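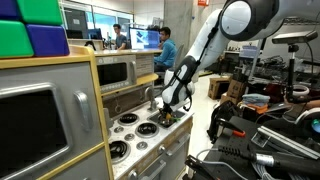

Cuisine enfant Perken : notre avis après un bon mois d'essais

J'avais commandé la Perken en me disant que ce serait un jouet de plus, et je suis conquise ! Tout est pensé comme une cuisine miniature complète : plaques, évier, four et micro-ondes à l'étage, le tout dans un habillage gris et bois clair qui passe très bien dans une pièce d'adultes.

Le montage
Comptez une soirée à deux. Birger a vissé, j'ai lu la notice (assez claire, sauf la page du robinet, qu'il a fallu relire trois fois). Les poignées se posent en dernier – ne les serrez pas trop fort.

Le plan de cuisson
Mon coup de cœur. Les brûleurs en spirale noirs sur le plateau blanc font tout de suite envie de cuisiner, avec les petits boutons ronds entre les foyers. La carotte, avec ses fanes vertes, tient bien en travers d'un brûleur. L'évier est en creux, assez grand pour y jeter les légumes avant de « rincer ».

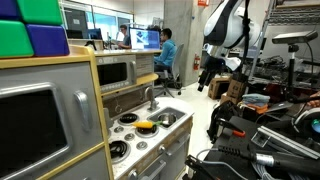

Les rangements
Le rebord en bois au-dessus du four sert à tout, chez nous ce sont les cubes en mousse bleus et verts qui y ont élu domicile. Le petit crochet sous le micro-ondes est pratique pour une louche légère, pas plus. J'aurais aimé une étagère de plus en bas.

Le prix
592 couronnes chez Stoleo en mai, livraison comprise. La Rornilum, que ma voisine Zoila a prise pour ses jumeaux, en coûtait 990 et je préfère la nôtre, four compris. Je la rachèterais sans hésiter, et je guette déjà le lot de casseroles assorti !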